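Brellex graphic T-shirt, tan - review after a few months of wear
Posted by Kieran Ó Néill, 2nd December

I bought two of these in September, both in tan and both in a large. I wanted something for work that I could also wear on the weekend, and I was tired of plain gray. I paid full price.

Fabric

Medium weight. It is heavier than the Dradix shirts I had before and a little stiff out of the bag. The stiffness was gone after the second wash. It is not a sports shirt and does not dry fast. I wore one on a long hike and it was still damp at the shoulders when we got back to the car. For walking the dog, working in the basement or running errands it is fine.

Fit

I am between a medium and a large in most brands. The large is roomy in the chest and long enough to stay put when I bend over. The sleeves are wider than I like. Laurier Landry, who is taller than me, tried mine on and said he would size up for the length. The collar has kept its shape on one shirt and has started to wave slightly on the other. I can't explain the difference, as they get washed together.

Washing

The label says 40 degrees. I have washed each shirt roughly once a week, inside out, and tumble dried them on low. They lost a little length the first time and none that I can measure after that. The tan has faded a bit at the seams. I got a spot of wood stain on one and it never came out, but I don't hold that against the shirt.

The print

It is larger than I expected from the product page. TRAINING runs vertically in big white letters, with ADVENTURE in smaller white type on a dark green patch beside it. If you want a quiet shirt, buy something else. When you lean forward the front hangs in folds, but the letters are big enough that most of the word still reads from below.
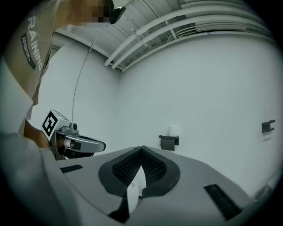

Good and bad

Good: solid fabric, roomy cut, print has not cracked so far.
Bad: wide sleeves, slow to dry, one collar out of two going wavy.

Would I buy it again

Yes, in another color if they make one. I would skip it for summer hiking. 5 out of 7 on the scale I use for clothes, same as the Daly work pants I reviewed earlier.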